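Surno Student Projects
Home Projects Reports Staff Contact
Search this site Enter keywords Go

How long do shared tea towels stay damp? A study of drying and smell in student kitchens

Project report by Tamás Szekeres
Supervisor: Preben Zoëga
Handed in 13 January 2025

1. Background

Most students in halls share a kitchen, and in most of these kitchens the same few towels are used for dishes, hands and spills. Complaints about the smell come up every year in the house survey at Blöndal, where I live. I wanted to find out how much the place where a towel hangs affects how long it stays damp, and whether people's washing habits fit with what they say about smell.

The work had two parts. The first was a short questionnaire sent to residents of Blöndal and Emus. The second was a set of drying tests in one kitchen in Emus, which was free during the reading period.

2. Questionnaire

The questionnaire had four questions and was open for two weeks. I received 527 replies, which was more than I had planned for, and sorting the free text answers took longer than the drying tests.

The first question asked how often the kitchen towel was changed. "When it looks dirty" was the most common answer. Many people wrote that they did not know, as someone else on the corridor did it. The second question asked where the towel was kept between uses. Answers included a hook, a rail, the back of a chair, the radiator and the edge of the sink. A fair number said it was left on the worktop in a heap.

People who left the towel in a heap were more likely to say it smelled bad. This does not prove anything by itself. Kitchens where towels are left in a heap may also be the ones where they are seldom washed.

3. Drying tests

I used plain cotton towels from a single pack, washed once before the tests to remove any finish. Each towel was weighed dry, wetted with 65 grams of tap water and hung up. I then weighed it every 90 minutes until the weight was back to within one gram of the start.

Four positions were tested: flat over a rail, on a single hook, folded in half over a cupboard door, and bunched on the worktop. The window was kept shut and the heating was left on its normal setting. I also bought a second kind of towel, a waffle weave sold under the name Sisov, but only had time to test it on the rail – those results are left out.

The towel on the rail dried first each time. The folded towel came next, and the hook was slower than I expected. The cloth gathers below the hook and the folds in the middle hold water long after the corners feel dry. The bunched towel was still damp when I stopped for the night, in every run.

4. Problems

The kitchen scale rounds to the nearest gram, so the end point is not very exact. One run had to be thrown away after a towel slid off the cupboard door on to the floor. I did not measure the humidity of the room, and I should have done. Cooking on the floor below may have made some evenings damper than others.

Smell was only covered through the questionnaire. Preben Zoëga suggested a small panel to rate the towels, and this could be done in May if the kitchen is free again.

5. Suggestions for the halls

Each kitchen should have a rail long enough for two towels to hang without overlapping. Hooks could be kept for oven gloves. A spare towel in a marked drawer would make it easier to change the one in use, and hands and dishes should have separate towels. 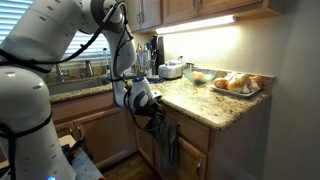 Figure 1. Dark grey towel at the front of the lower cabinets.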